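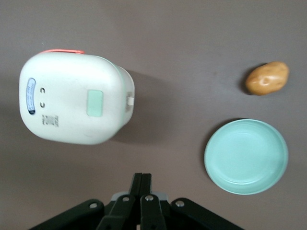
Comprei o braço Bandell em 2 prestações, e digo isto logo de início porque foi a primeira coisa que toda a gente me perguntou quando escrevi que ia fazer esta análise. Sim, dói. Não, não me arrependo, mas há partes do orçamento que eu faria de outra maneira e é sobretudo disso que quero falar, porque de vídeos bonitos com braços a rodar ao som de música eletrónica já a internet está cheia.

Para quem chega agora: tenho com a Urszula Nowicki uma oficina pequenina, onde preparamos demonstrações de manipulação para escolas e para uma ou outra empresa que anda a pensar em automatizar tarefas de cozinha. Até junho trabalhávamos com um braço alugado, e o aluguer comia-nos a conta toda (e depois ainda vinha o seguro, e o transporte, e a caução que demorava uma eternidade a voltar). Fizemos as contas numa folha de cálculo horrível, cheia de cores, e decidimos comprar. Ficámos entre três: o Bandell, um Entili em segunda mão e um modelo da Alier que eu achava lindíssimo e que não cabia na bancada. Medi duas vezes, com esperança. Não cabia mesmo.

O Entili era tentador! O preço era outro, o vendedor era simpático, e o Saturnino Pacheco, que já teve um, disse-me maravilhas do software. Só que a garra vinha à parte, o cabo de alimentação vinha à parte, a placa de montagem vinha à parte... quando somei tudo estava quase no mesmo sítio. Se estão a comparar propostas, peçam sempre o preço do conjunto montado, com garra, câmara e suporte. O preço do braço sozinho serve para pouco.

O Bandell chegou em 7 caixas. Demorei uma tarde a montá-lo, com o manual aberto e muita conversa ao telefone com o Fulgencio Aranda, da loja, que foi de uma paciência de santo. O manual está traduzido assim-assim, com frases que parecem ter dado a volta ao mundo antes de chegarem ao papel, mas os desenhos são bons. A fixação à bancada é sólida. A garra paralela, com os dois dedos pretos, monta-se com parafusos normais, e isto para mim vale ouro: no alugado tínhamos umas peças com encaixe próprio e cada substituição era uma encomenda, uma espera e uma fatura.

Depois vem a parte de que eu gosto, que é pôr o bicho a trabalhar. Não comprei objetos de teste profissionais. Vi o catálogo, vi o preço do conjunto de calibração e fechei o separador. Usamos coisas de casa: uma batata, um prato raso esverdeado, um aparelho branco de plástico com cantos redondos, tudo em cima de um tampo liso e baço. Para a fase de planeamento chega perfeitamente. A batata é ótima para perceber se os dedos se entendem com uma forma irregular, e o aparelho branco é grande que se farta, o que obriga a pensar por onde se vai pegar antes de mexer seja no que for.

O prato é outra história. Um prato baixo, com a borda fina e vidrada, é a peça mais chata que lhe podem pôr à frente, e foi ele que me fez rever o orçamento.

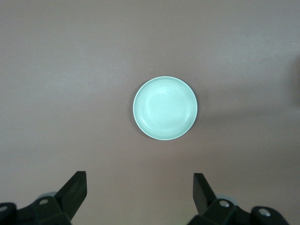

Pegar num prato destes por cima, com dedos direitos, é pedir muito. Mesmo com a garra bem aberta, a questão é onde encostar: a borda é estreita e fica pertinho da mesa. Eu tinha reservado zero euros para dedos alternativos (zero!) e acabei por encomendar um par mais fino à Braltotport, mais umas almofadas de borracha para colar nas pontas. Ainda não chegaram, por isso não vos digo se resolvem. Digo-vos que deviam ter estado na folha de cálculo desde o primeiro dia, na linha a seguir à garra.

Outra linha que me faltou foi a luz. A câmara do pulso vê bem, gosto da imagem, mas tudo o que é brilhante lhe dá trabalho, e a loiça vidrada brilha. Comprei um painel difuso baratinho e estou contente. A Lerato Moodley, que me emprestou o dela para experimentar, recomenda dois painéis. Eu fiquei-me por um, que o dinheiro não estica.

O software é competente e feio. Aprende-se depressa, guarda as posições com nomes que eu escolho, e a paragem de emergência responde como deve ser. Não gosto de ter de reiniciar tudo quando mudo a configuração da garra, e gosto ainda menos da licença anual do módulo de visão, que aparece numa nota de rodapé da proposta e que eu, confesso, li na diagonal. São 100 euros por posto. Não é uma fortuna, mas é todos os anos, e quem vai comprar vários braços tem de fazer essa multiplicação antes de assinar.

Quanto ao apoio técnico, escrevi duas vezes. Da primeira respondeu-me o Gerrit Zulu no próprio dia, com fotografias e tudo, um espetáculo. Da segunda recebi uma resposta automática e fiquei à espera até telefonar. Diria que depende de quem apanham.

Se eu voltasse atrás, comprava o mesmo braço, mas deixava uma fatia do dinheiro guardada para dedos, borrachas, iluminação e licenças, e só pagava a segunda prestação depois de experimentar as peças difíceis. Há uma garantia estendida que a loja insiste em vender. A Urszula queria, eu não, e ficámos sem ela por enquanto (ainda se pode juntar até 6 meses depois da compra, portanto a discussão continua ao almoço).

Quando os dedos novos chegarem, atualizo isto. Se alguém por aí já usou os da Braltotport com pratos rasos, escreva-me nos comentários, por favor, que estou cheia de curiosidade!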